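The Second Count

The municipality of Curness had 243 registered ballots outstanding at the close of the runoff, all of them from the Magaña ward, and the margin between the two candidates for mayor was 4.

Nanami Aoki had been deputy registrar for five years. She received the ballots in a gray sack with a numbered seal, checked the number against the transfer sheet, and signed in the second box. The first box had been signed by the ward officer. The third was reserved for the registrar, who had resigned in April to join the Sollent campaign and had not been replaced.

"Who signs the third box?" the clerk asked.

"The acting registrar."

"Who is the acting registrar?"

Aoki checked the ordinance. Section 11 provided that in a vacancy the duties passed to the deputy. Section 12 provided that no person could sign two boxes on the same sheet. She wrote both section numbers in the margin, left the third box blank, and locked the sack in the cabinet.

The Sollent people called first. Their candidate was ahead by the 4 votes, and their counsel took the position that an incomplete transfer sheet voided the transfer. Ballots that had not been transferred had not arrived. Ballots that had not arrived by the deadline could not be counted.

"They are in my cabinet," Aoki said.

"Physically," counsel said.

The Sitivent people called twenty minutes later. Their candidate had carried Magaña in every election since the ward was drawn. Their counsel took the position that the third box was ministerial, that a blank was a defect of form, and that the count should begin at once. He had prepared a letter. He read all of it over the telephone and then sent it by courier.

Aoki filed the letter. She filed her own note of the first call beside it, noted the time on each, and went to inspect the counting room.

The regular room was under repair. The county had assigned a replacement on the lower level, formerly used for property tax appeals. The ordinance required a room with a lockable door, a table of sufficient length for two counters and an observer from each side, and walls free of campaign material. She tested the lock twice. She walked the length of the table heel to toe and wrote down the result. She checked the walls last. 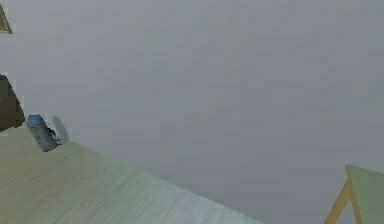

The wall and the green tabletop.

She entered the room as compliant and dated the form 06/02/2023.

The observers arrived at eight the next morning. The Sollent observer was a retired surveyor who had brought his own lamp. The Sitivent observer was the candidate's cousin. She objected to the lamp on the ground that it had not been inspected. Aoki inspected it. It was a lamp. She recorded the objection and the result, and the surveyor plugged it in.

He then objected to the count as a whole, reading from a card. Aoki let him finish.

"Your objection is to the transfer," she said.

"Yes."

"The transfer is defective. I agree with you. Section 11 gives me the duty and section 12 takes away the signature. The ordinance doesn't say what happens next."

"Then nothing happens next," he said.

"Section 30. Where this chapter is silent, the deputy shall preserve the ballots and report their condition to the court." She put a printed copy in front of each of them. "Condition is not defined. I am going to report it in full."

The cousin read the section twice. "Meaning what?"

"I will report that the seal was intact, how many envelopes were inside, how many were signed, and what was marked on each ballot. I will not add the marks to the total. The court can add."

The surveyor turned his card over. There was nothing on the back. He asked for a recess to call counsel, and she gave him ten minutes. He was gone for over thirty. The cousin spent them reading the fire regulations posted on the inside of the door.

When he came back he said that his side reserved all rights. Aoki wrote that down and cut the seal.

The procedure took until late afternoon. One counter slit the envelopes and passed them left. The other unfolded the ballots and held each one up for both observers. Aoki read the mark aloud and the clerk wrote it. She read at a constant speed. When a mark was unclear she said "unclear" and set the ballot in a separate tray, and the observers looked at the tray and then at each other. At noon they stopped for sandwiches, which were eaten in the corridor under section 19.

There were 2 ballots in the tray at the end. On one the voter had filled in both circles and signed an apology. On the other the circle was empty, and beside the candidate's name was written, in a small upright hand, the name of the former registrar.

"He isn't on the ballot," the surveyor said.

"No," Aoki said. "Condition: write-in, not a qualified candidate."

She returned the ballots to the sack, applied a new seal, and read its number aloud. The clerk printed a new sheet. It had three boxes. The surveyor signed as witness at the bottom, and the cousin signed below him, pressing hard enough that the pen went through.

Neither of them asked for the total. Both had been keeping tallies in pencil on the backs of their section 30 handouts. The cousin had folded hers into quarters. The surveyor unplugged his lamp and wound the cord around the base.

"When does the court sit?" he asked.

"When a judge is assigned."

"Who assigns the judge?"

"The presiding judge, on application by the registrar."

He waited.

"I'll draft it as deputy," she said. "There's a line for the title. I'll leave that blank and attach a note."

The cousin laughed once and put on her coat. They went up the stairs together, the surveyor holding the door with his elbow on account of the lamp. Aoki turned off the lights, locked the room, tried the handle, and wrote the time on the log. Then she carried the sack back to the cabinet on the second floor, where the telephone was ringing, and checked the seal number against the sheet before she picked it up.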